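The person who runs the vegetable preparation bench at Risdale answers questions in the order they are put and dislikes being hurried. The bench supplies cut chillies and other small vegetables to the test kitchen at Surkelport. We talked beside it for most of a morning, mainly about surfaces, plates and the handling of a single green chilli.

"People ask about the knife first," the bench lead said. "I would start with what the food is sitting on."
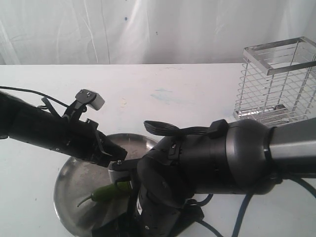 Page last changed: May

The table is white. Marks show on it early, and the bench lead considers that useful. "A pale top gives you a record. A blue smudge, a yellow spot, you can see where they are and decide whether they matter. On a dark top you would be guessing." The cloth behind it is white too, and is left unironed.

The plate is round stainless steel with a raised rim. The bench used flat boards before, bought from Arain, and gave them up after 14 weeks. "A chilli is light and slightly curved. It rocks. On a flat board it can roll off the side. A rim does not stop it rocking, but it does keep it on the plate."

Steel has drawbacks, which were listed without prompting. It is slippery and hard on an edge, and it reflects whatever is above it. The chilli has to be held down while the cut is made, close to the cut but clear of the blade.

Cleaning took up the next part of the conversation. The bench lead separates dirt, which has to come off, from haze, which is a matter of finish.

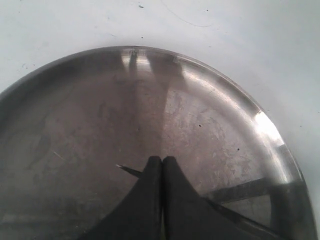

Smudges and spots on the floor of the steel, with the rim catching the light.

"Water marks are minerals. They dry on and they stay until you use something mild and acidic. Scuffs are permanent. I log both, but only residue sends a plate back to the sink." The stock stands at 80 plates, and each is inspected by eye under a side light. Polishing to a mirror was tried and dropped. "It took too long and the glare was worse."

I asked what counts as a good cut. The answer was a square end face, with the wall of the pod uncrushed and the seeds disturbed as little as possible. A dull knife flattens the pod before it goes through the skin. The stalk is left on until the end, as it shows which way round the pod is lying.

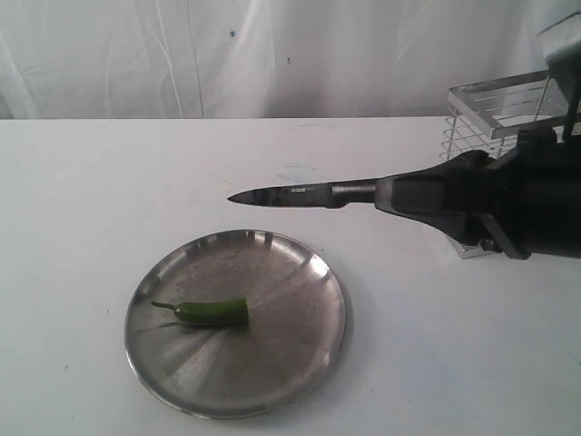
Surkelport, May

The second half of the interview was held at the test kitchen, where the cut pieces are checked. The bench lead had brought the log, which by then ran to 780 entries, and turned to the pages on end faces.

"Look for a flat end and a lighter green inside. If the edge of the skin is ragged, the blade wants attention." Knives are sharpened after about 50 pods, or sooner if the log shows two ragged ends in a row.

Would a different plate be better? A shallow tray from Katau is under consideration, with a slightly rougher floor. The bench lead wants to know how it washes before ordering any. "Rough surfaces grip, and they also hold on to juice. I will want to see one after a month of use."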